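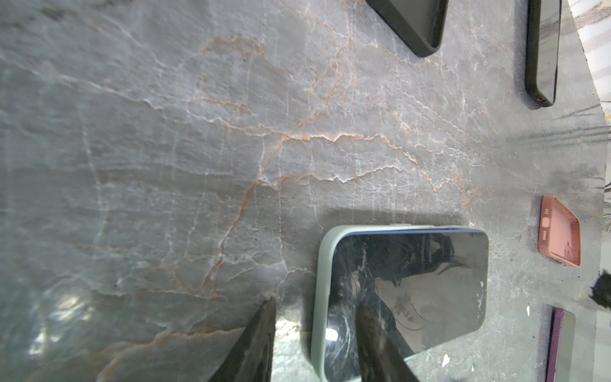 About Erkideo

Hi, I'm Nerys! I run Erkideo from two rooms over the bakery in Clodcombe, and if you've landed on this page you're probably a high school senior (or the parent of one) with too many college tabs open. Welcome. Pull up a chair.

We help students apply to college and then, once the letters come in, we help them choose. That second part is where I got started. I spent nine years in the admissions office at Llewellyn College, and every April my phone would ring with kids who'd gotten into three or four places and had no idea how to compare the aid offers. One letter would list loans as "awards," another would leave out housing, and I'd sit there with a pencil trying to make them match. I loved those calls. I did not love the rest of the job quite so much (so many spreadsheets!), and eventually I left to do the calls full time.

Lachlan Crichton joined me the year after. He taught high school math for a long time and he handles everything with numbers in it: aid forms, scholarship deadlines, transfer credits, the lot. He also built Plelar, our planning tool, which started life as a very ugly calendar and is now a pretty decent one. You put in your schools, it gives you back your due dates and a running list of what each school still needs from you. All our families get it, and you keep your login until you've started classes.

So far we've worked with 2,243 students. Of those, 636 were the first in their family to go to college, and I'm prouder of that number than anything else on this page. Plenty of them went to community college first, or to a trade program, and we're just as happy to help with those applications as we are with the big universities.

How it goes: you book a first chat, which is free and runs an hour. Bring your transcript if you have it, and a parent if you want one there. After that we'll suggest a plan, and you can take the whole thing or just the bits you need. Some people only want essay feedback, and that's fine. I read every essay myself, usually twice, and I will tell you if the first paragraph has to go (it's nearly always the first paragraph). I won't write it for you, though, so please don't ask!

We don't take payments from colleges, and we don't promise that anyone will get in anywhere.

Fall sign-ups open on 27th August, and evening spots go fast. Video calls are fine if Clodcombe is a long drive. If you do come in person, use the green side door and come up the stairs, and park behind the bakery, where the two-hour limit doesn't apply.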